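Blue tape on kraft paper, how do I get it to lift clean?

Pei-shan Shek
Covered our big table in brown kraft paper and marked it off in a grid with blue painter's tape, for sorting toy blocks by color. Looks great. But when I move a strip the paper tears. Every time. Need to shift the lines before Thursday, don't want to redo the whole sheet. Any tricks?
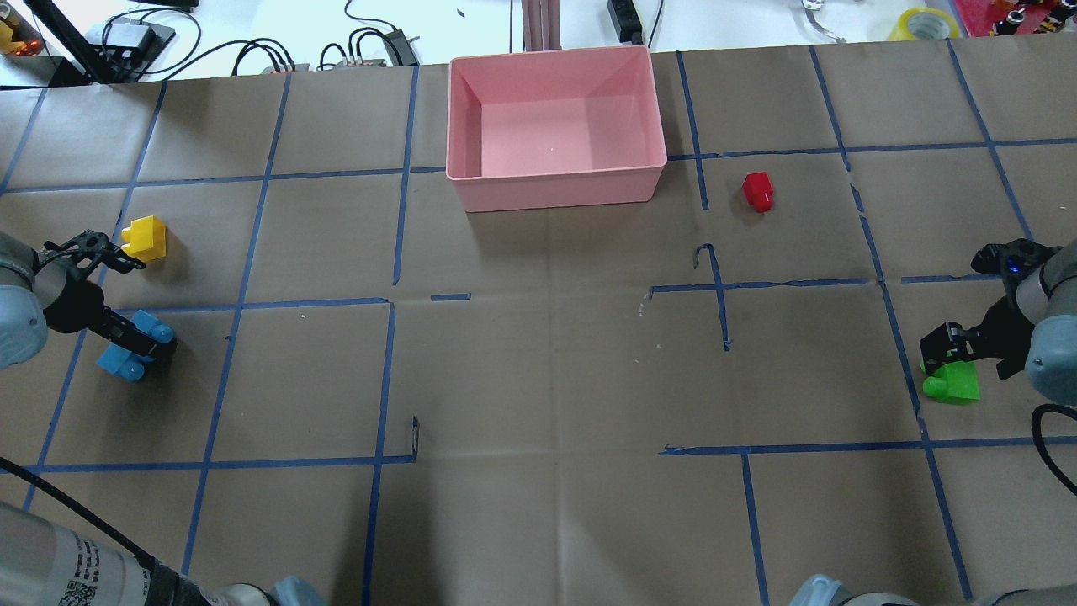 Also the bin. Pink plastic, open top, takes up most of a cell. Keep it at the back or put it in the middle so both sides can reach?

Tien-fu Lo
Hair dryer on low, few seconds, then pull the tape back flat over itself, slow. Dont yank upward. Works on mine maybe 9 times in 10. If it still rips, patch from underneath with a scrap of the same paper.

Rosimeire Portela
just buy more paper lol

Ching-wen Chang
Stick the tape on your jeans first, takes some of the grab off. Too late for the strips allready down but good for new ones. Bin at the back is fine imo, middle eats up your best squares. My roll was 41 feet and lasted till December.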